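### 3.2 Bedroom sessions: knitwear

The bedroom was the third of the room types covered in the study and the one where people spent the longest on a single item. Most of that time went to knitwear. Shirts and trousers were usually folded in the same way each time, but a sweater could be laid out, turned, picked up again and moved before any fold was made. 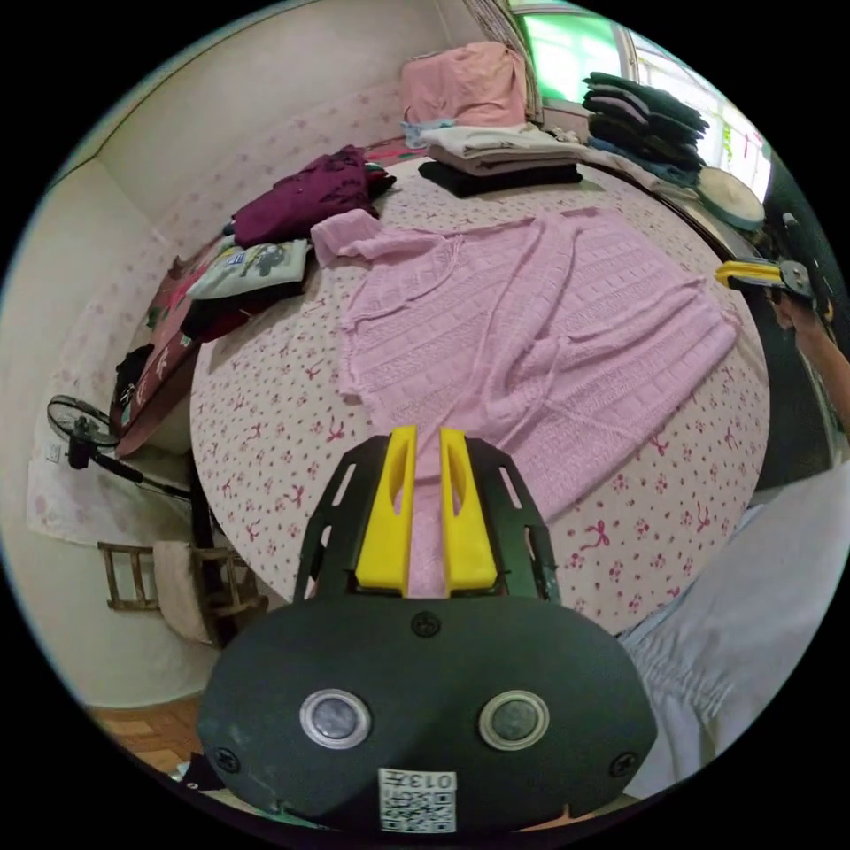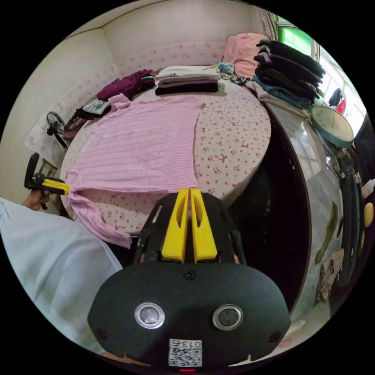
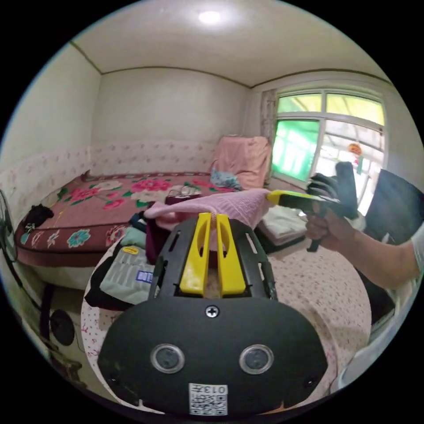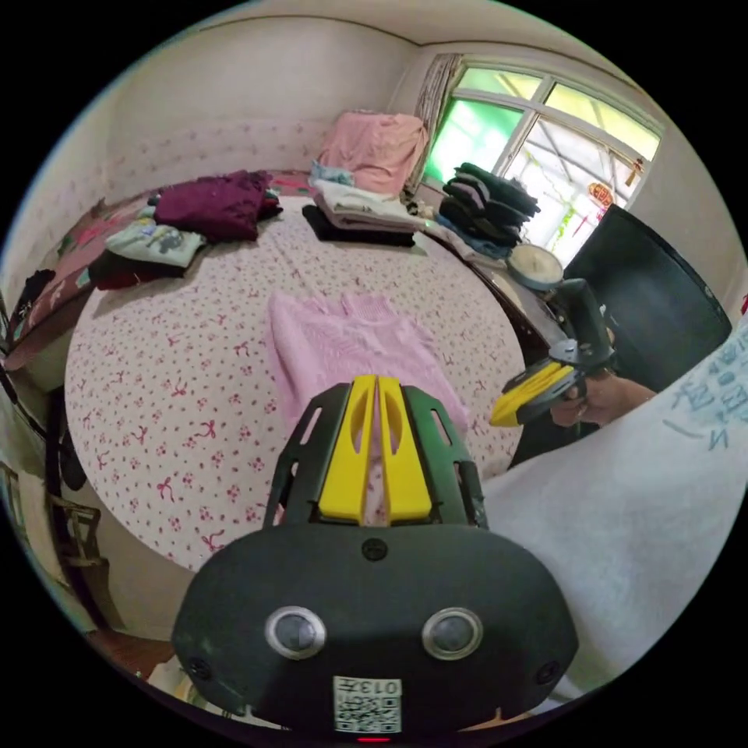

**Figure 4.** Pink knitted sweater in four pictures from one bedroom session, with other garments on the bed.

Yu-ting Huang objected to our treating the laying-out stage as part of the fold. In her written remarks on the draft she argued that smoothing a knit is its own task, with its own end point, and that a person who stops there and walks off has still finished something. She would have coded it apart from the first fold in every session. We took up part of this suggestion. Table 3 now gives laying out its own row for knitwear, while woven garments keep the single combined row, as the two stages could seldom be told apart for them.

The coded set holds 2,194 garment episodes, of which 600 involve knitwear. An episode begins when a garment is first touched and ends when it is left alone for longer than the garment that follows it. Where a person came back to a sweater after working on something else, we opened a new episode and linked the two. Linked episodes were far more common for sweaters than for any other garment, and in our view that reflects where sweaters get put. They take up most of the width of a bed once they are spread out, so other things have to be shifted first, or folded around them.

#### 3.2.1 The bed as a work surface

People folded on the bed in nearly every home that had one within reach of the clothes. Tables were used less than we had planned for. In interviews, the reasons given were mostly about space and height, and a few people said they didn't like putting clean clothes where food had been. The bed has its own drawbacks. A soft surface gives under the hand, so a sleeve pulled straight tends to drag the sheet with it, and small prints on a sheet make it harder to see where a pale hem ends.

The far side of the bed, against the wall, was the usual place for finished work. In the session shown in Figure 4 there are folded clothes in white and grey tones on the bed, and the sweater is dealt with in the space left over. We call this space the clearing. Its size was measured at the start of each episode and again at the end. In knitwear episodes the clearing tended to shrink as the session went on, with finished piles creeping forward, until the person stopped to push everything back. We had expected the pushing back to happen between garments. It often happened in the middle of one.

#### 3.2.2 Loose heaps and neat stacks

We coded every group of clothes on the bed as a stack, a heap or a single item. The line between a heap and a stack caused more disagreement between coders than any other category. A garment folded once and dropped was the usual problem. After the first round we agreed that a group counts as a stack only if at least two items share an edge. The dark maroon garment lying in a loose heap in the last picture of Figure 4 was an easy case. The stack of white and cream garments in the same picture was easy too.

Colour sorting was weaker than the earlier Plerkidex coding guide suggests. Dark clothes did end up together in many homes, but people told us this came from the wash and they had simply kept the order things came out in. We found few cases of someone moving a folded item from one stack to another on colour alone. Sorting by owner was more common, and sorting by where the item would be put away was the most common of all.

#### 3.2.3 Ways of folding a sweater

Three methods account for most knitwear episodes. In the first, both sleeves are brought across the body and the hem is taken up to the neck – we call this the flat fold. In the second, the sweater is folded down the middle lengthwise and the sleeves are laid on top. The third is a roll, used mainly by people short of drawer space. The flat fold was used in 300 of the 600 episodes.

Thick knits with ribs or cables were folded fewer times than thin ones. The people we asked said a bulky sweater springs open if it is folded too small, and that it is easier to leave it large and put it on top. January sessions had more of these garments than the rest of the year, and we report them separately in Section 4.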